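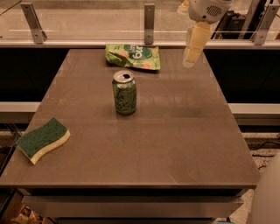

Meal room tabletop with three items left on it.

Workplace Safety > Forms and Checklists > Amenities

Meal Room and Tea Point Inspection Checklist, with Comments
March
By the Facilities and Safety Office, Rowbotham Building

This checklist is completed for every shared meal room and tea point in the Rowbotham Building and the Keltach annexe. The person inspecting marks each item as Satisfactory, Attention Required or Not Applicable, and records a comment wherever attention is required. Comments from the most recent round are reproduced under the relevant items so that floor contacts can see what was noted and what is still outstanding.

Access and exits

Doorway and path to the nearest exit clear of chairs, deliveries and bicycles.
Attention Required. Cartons of printer paper were stored behind the door of the Keltach tea point, and the door opened only partway. The cartons are to go to the ground floor store.

Exit sign illuminated.
Satisfactory in all rooms.

Evacuation diagram displayed and current.
Attention Required. The diagram in the Rowbotham upper meal room still shows the old stairwell door. A replacement has been requested from Cukura.

Floors

Floor free of spills, loose tiles and lifting edges.
Attention Required. The vinyl is lifting beside the dishwasher in the Rowbotham lower meal room. It has been taped as a temporary measure – the tape is itself to be checked weekly until the repair is complete.

Mat at sink lies flat and has a non-slip backing.
Satisfactory.

Electrical

Kettles, toasters, microwaves and sandwich presses carry a current test tag.
Attention Required. One toaster at Keltach had no tag and was withdrawn from use. Staff are reminded that appliances brought from home may not be plugged in until they have been tested.

Cords clear of the sink and not run across walkways.
Satisfactory.

Power boards not connected to one another.
Attention Required. Two boards were found joined behind the Rowbotham refrigerator. These were separated at the time of inspection.

Hot water

Boiling water unit has a working child-safe tap and a warning label.
Satisfactory. The label on the Lirken unit at Keltach is fading and should be renewed before the next round.

No leaks under the sink or at the unit.
Satisfactory.

Food storage

Refrigerator operating below five degrees, with the thermometer visible.
Attention Required. The Keltach refrigerator read 8 degrees at 10 am and again in the afternoon. The door seal is to be examined. Milk and other perishables should be kept in the Rowbotham refrigerator in the meantime.

Food containers labelled with name and date.
Attention Required. Unlabelled food will be discarded on Friday afternoons. Any container older than seven days will be discarded whether or not it is labelled.

Tables and benches

Tabletops stable, free of sharp edges and wiped down after use.
Satisfactory. Users are responsible for the table they have occupied, including wrappers, cans and crumbs.

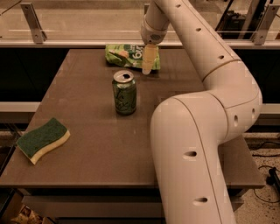 Snack bag, green soft drink can and kitchen sponge on the tabletop.

Sponges and cloths stored at the sink and replaced on schedule.
Attention Required. Sponges should be rinsed, wrung out and returned to the rack after use. Replacements are held in the cupboard under the sink and are changed over each week by the cleaning contractor. A sponge used on the floor must not be returned to the sink.

Chairs sound, with no cracked seats or missing feet.
Attention Required. A stacking chair at Keltach was missing a rubber foot and has been tagged out. Of the 18 chairs purchased with the annexe fit-out, over half have worn feet, and a full set of replacements has been ordered.

Waste and recycling

General waste and recycling bins provided, labelled and not overflowing.
Satisfactory. Drink cans go in the container deposit bin where one is provided. Soft plastic wrappers are general waste in both buildings.

No evidence of pests.
Satisfactory. Bait stations were checked by the contractor.

First aid

Kit sealed, in date and signposted.
Attention Required. Burn gel in the Rowbotham lower kit had passed its expiry date and has been replaced.

Follow-up

Items marked Attention Required are to be closed within 10 working days unless a contractor is needed, in which case the job number is entered beside the item. Completed forms are kept by the Facilities and Safety Office. Floor contacts who cannot close an item in time should notify the office in writing before the period ends.

Related items
Tagging Out Damaged Furniture
Electrical Appliances Brought From Home
Refrigerator Temperature Log
Reporting a Spill or Leak
Keltach Annexe – Floor Contact Handbook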